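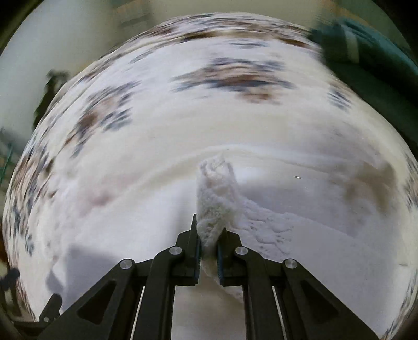 my sister says just roll everything, towels, throws, the lot, folding is for people with shelves. And ok she has a point bc I do not have shelves. Linen thread, here goes

3 min read

2/ moved into the Vultmont place in August, one closet, deep and narrow, no light in it. Everything soft I own was in two trash bags on the floor till this morning

3/ started with the fluffy white stuff. it's the worst. Folded it slides. Stack of it leans, then the whole pile is on your feet at 6 am

4/ rolled, it stands up. Not perfectly, kind of slumps at the top. but it stands

5/ do the rolling on a bed with a sheet spread out. I've got a white and cream patterned one down and the fluff still gets everywhere, you just can't see it as much lol

6/ ppl asking what I keep them in. Hudel crates, the tall ones, 26 bucks for the set at the Plenside outlet. 4 in a set. lids are sold seperately, skip the lids

7/ the Gerlach ones look nicer but the sides are slatted and woolly things snag. Ask me how my gray blanket is doing

8/ rolling order: fold in thirds longways, smooth it, roll from the ugly end so the hem ends up outside. Tight at the start. If the middle is loose the whole thing goes sideways, start over

9/ fluffy side OUT or it won't grip itself. took me three tries to work that out, had it backwards

10/ fitted sheets. no. I roll the flat one and the pillowcases together and stuff the fitted inside like a burrito. Looks bad, works fine

11/ patterned sheets get rolled pattern out so I can tell sets apart in the dark closet. Plain ones get a strip of masking tape w/ the size on it

12/ someone said vacuum bags. tried last year, the throw came out flat as a placemat and stayed that way for weeks. never again for anything with pile

13/ did the whole closet in 41 minutes, had a timer on. That's w/ a coffee break

14/ still have the big comforter. doesnt roll, doesnt fold, going on top of the crates I guess

15/ oh and shake the fluffy ones outside first!! did the last two off the balcony, way less lint on the bed. ok laundry buzzer, brb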